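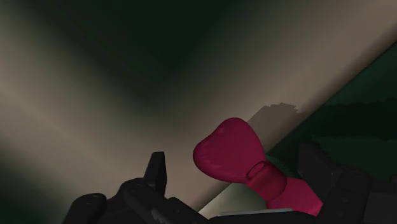 ## Getting sticky labels off jars

I keep every decent jar that comes through my kitchen, and for years they sat in the pantry with half a pickle label on each one. Soaking alone never did it for me. What works is filling the jar with hot tap water first, screwing the lid on, and leaving it five minutes. The warmth softens the glue from the inside and most paper labels peel off in one go (so satisfying!).

For the gummy patches left behind, mix equal parts baking soda and cooking oil, smear it on, and go have your coffee. Then rub with an old dish cloth and wash with plenty of soap. My neighbor Bożena swears by peanut butter, but I don't love the smell.

## Lids that still smell like garlic

Set them out on a sunny windowsill, inside facing up, for 2 days. If that doesn't do it, I pack the lid with dry baking soda overnight. Some lids are just done, though – if the seal is cracked or there's rust on the rim, I toss it and use the jar for buttons.

## Dry goods

I started decanting rice and lentils in February and I'm never going back. A few notes to self:

- Write the date on masking tape and stick it on the bottom
- Cut the cooking directions off the bag and tuck them in the jar
- Wide mouths for flour, or you'll be scooping with a teaspoon like I was
- Let washed jars air dry overnight, even if they look dry

Next up is the spice drawer, which is a disaster – I found three open bags of paprika in there and still had to borrow cumin.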